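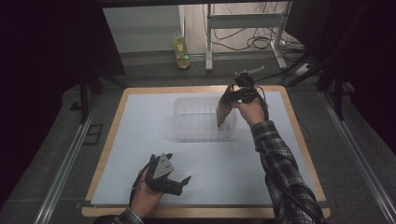
*Table with the board sitting on it, small wood lip left on all sides*

**Re: Hardboard or something else over a soft pine tabletop?**

**hbachmann** wrote:

Table is pine, light finish, and it dents if you look at it. My wife and I use it for sorting seed packets in spring and for everything else the rest of the year. I laid a white-gray board on top and left a strip of wood showing along each edge. Now I have to decide how to keep it in place. Screws are out. I was thinking double-sided carpet tape at the corners.

 The question is the board.

---

**lumturie_h** wrote:

Don't use carpet tape on a finish you care about. I did it on a desk in September and the tape took the varnish with it when I pulled it up two months later. Rubber shelf liner cut an inch smaller than the board holds fine. The weight does most of the work.

---

**Magi26** wrote:

Agree on the liner, with one warning. Some of the cheap foam ones react with oil finishes and leave a waffle pattern. You can't wipe it off, you have to sand. What's on the pine?

---

**hbachmann** wrote:

I don't know. Table came from my uncle's place in Hullonton. It has a honey color to it. Could be lacquer, could be shellac.

---

**Magi26** wrote:

Rub a hidden spot underneath with a cotton swab and denatured alcohol. If it goes sticky, it's shellac. If nothing happens, try lacquer thinner on another spot. If that softens it, lacquer. If neither does anything you probably have poly or a varnish and can stop worrying.

---

**kaner_xk** wrote:

I'd go the other way and not cover it at all. It's pine. It's supposed to dent. We ate at a pine table for 13 years and the marks never bothered anyone. Refinish it when the kids move out.

Also a board on a finished top traps water. Somebody spills, it runs under the edge, and you find out in a month when there's a gray ring.

---

**lumturie_h** wrote:

That's only if you never lift it. Lift it once a week and wipe under it.

---

**kaner_xk** wrote:

Nobody lifts it once a week.

---

**lumturie_h** wrote:

I do.

---

**Marin Z** wrote:

There is a middle option. Small stick-on felt or silicone bumpers under the board, every eight inches or so. Air gets under and it dries out by itself. Downside is that a thin board will flex between the bumpers and you will feel it when you write. How thick is yours, Hubert?

---

**hbachmann** wrote:

Quarter inch.

---

**Marin Z** wrote:

Then six inches apart, and put one in the middle of anywhere you lean. Get silicone. Felt soaks up whatever you spill and holds it against the wood, and it slides too.

---

**Magi26** wrote:

Not sold on bumpers for this. Quarter inch over point supports will sag in a year if you keep anything heavy on it. Mine did, and that was with a row down the center. Full contact is better for a flat surface. Seal the underside and all four edges of the board with two coats of anything, because raw edges are where it swells first.

---

**Marin Z** wrote:

How far apart were yours?

---

**Magi26** wrote:

A foot, maybe more.

---

**Marin Z** wrote:

Well, that's why.

---

**kaner_xk** wrote:

Has anyone priced a piece of tempered glass? The shop on Urnwood quoted a neighbor for a top and he said it was less than he expected. You'd see the wood at least.

---

**lumturie_h** wrote:

Glass is cold on your arms and loud. Everything you set down clinks. We had it at my last job and people brought in placemats to cover it, so you end up covering the cover.

---

**hbachmann** wrote:

No glass. I'd chip it in a week.

Did the swab test on the underside. Alcohol made it tacky right away, so shellac. I take it that rules out some things?

---

**Magi26** wrote:

Shellac – so keep alcohol and ammonia cleaners off it, and nothing hot on the board for long. Heat goes through a quarter inch easier than you'd think. Some plastics will stick to shellac over time too, so I take back what I said about full contact with shelf liner. Plain cotton cloth under the board would be my pick. An old bedsheet, ironed flat.

---

**Marin Z** wrote:

Cloth holds water, same as felt.

---

**Magi26** wrote:

It does. He'd have to lift it and change the cloth.

---

**lumturie_h** wrote:

Once a week.

---

**hbachmann** wrote:

Going with the sheet for now. Edges of the board get sealed this weekend. I have half a can of Mikuš varnish left from the porch door, unless somebody knows a reason not to use an exterior varnish indoors.

---

**Magi26** wrote:

It's fine, it just stays soft longer. Give it a good two weeks before it goes back on the table.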